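4.2 Guest demand for activities on small charter vessels

The survey was carried out in September among guests of two charter operators, Busley and Wundlow, both of which run day trips and overnight trips out of Prelberg. A total of 987 guests returned the form. Each guest was asked to rank 10 activities, among them snorkeling, paddleboarding, cave visits by kayak, and time spent resting on deck. The ranking method follows Vlček and Pešek and was not changed for this study.
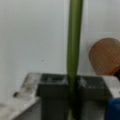
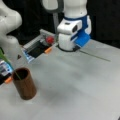
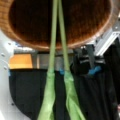

Figure 2. Three views from one location.

Guests on day trips gave higher ranks to activities that could be finished before lunch. Guests on overnight trips placed deck time and evening swimming higher, and they were more willing to pay an added fee for a guided kayak trip. Age had little effect once the length of the trip was taken into account. Families with young children were the exception, as they ranked sheltered swimming first with both operators.

The two operators differ in how they describe paddleboards in their booking material. Wundlow lists them as part of the fare, while Busley lists them as an extra. This difference may have affected the ranks given to paddleboarding, and the results for that activity are therefore reported separately for each operator in Section 4.3.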